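又一个“开箱即用”的规划器

Jornard 3 出来以后,群里连着几天都在转,说长程任务终于不用自己写状态机了。我对“终于”这个词向来过敏,还是装了。装依赖花掉一个晚上,Windevix 的版本对不上,文档里一个字没提。

任务选得很土:把床上的小玩具一件件收进盒子。宣传片里都是白桌面、纯色方块,我偏要条纹床单。布面有褶子,红的绿的线一道挨一道,分割模型最怕这个。旁边又是透明的圆筒,又是带刺的小怪物,抓取点怎么给,我很想看看。 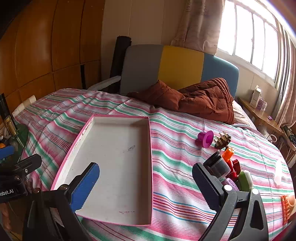
一、感知

跑了30次,19次能把黑盖子的透明圆筒分出来,剩下的要么只剩一个盖子,要么把筒身并进床单。换成 Trulberg 的深度补全,好一点,但延迟上去了,控制那边开始抖。作者说调阈值就行。我调了,橙色那块好了,紫色那个圆环又丢了。

二、规划

顺序倒是排得像样,先外后里,不太撞。问题在失败以后:它默认上一步成功,接着往下走。抓空了也照样去盒子上方松手,动作还挺从容。我最后自己加了个夹爪开度检查,20行代码,等于又写回了状态机。

三、日志

时间戳有两套,差一个时区。提了 issue,还没人回。

先不卸,等下个版本再跑一遍同样的床单。谁要是在反光物体上跑通了,麻烦把配置文件贴出来,别贴视频。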